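Progress report to Trarard small builds fund - December
Project: Prarkach table arm, shared workshop at Pokville
From: Ramil Estrella

Quick one, Wagner is waiting on the bench. Sorry for the gaps.

Where we are
Sim model of the cell is up and loads clean. One table, arms on pedestals, room around it so we can check reach against walls and furniture before we bolt anything down. Real frame is cut and drilled, not painted. Lights in the sim are way too strong, small stuff on the table washes out. On the list. 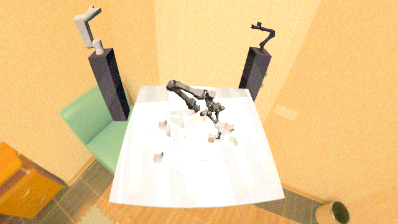
Wagner Nogueira did the pedestal heights, I did the joint limits. We ran 233 scripted moves so far, target was 800 by end of phase. Behind, yes. Lost most of a week to the Won controller board, first one came dead, replacment is in and talks to the laptop. Elbow limits were wrong in two files and had to be redone by hand.

Spent to date: 827 of the grant. Biggest item was the controller, then bearings. Receipts in the shared folder.

Problems
Scene export. Heights and offsets do not always carry over from the model file - parts land where they should not, or have nothing under them. Wagner thinks units, I think parent links. Checking both.

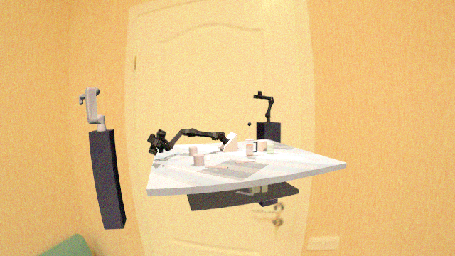 Sim cell facing the door, tabletop hanging in mid-air, base panel under it.

Fix is half written. Until its done we only trust moves that stay above the table surface. Also want finger contact looked at, the meshes are blocky and I dont know yet how much that matters for small round things. Wrist view is fisheye, dark corners, fine for our use.
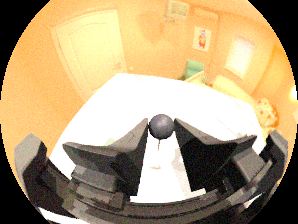
Next period
- finish export fix, rerun the 233
- bring lights down
- paint frame, mount real arm no. 1
- 10 hours bench time booked at Pokville, evenings after 7 pm

Need from you: ok to move the leftover paint money to spare cables. A yes by email is enough.

Ramil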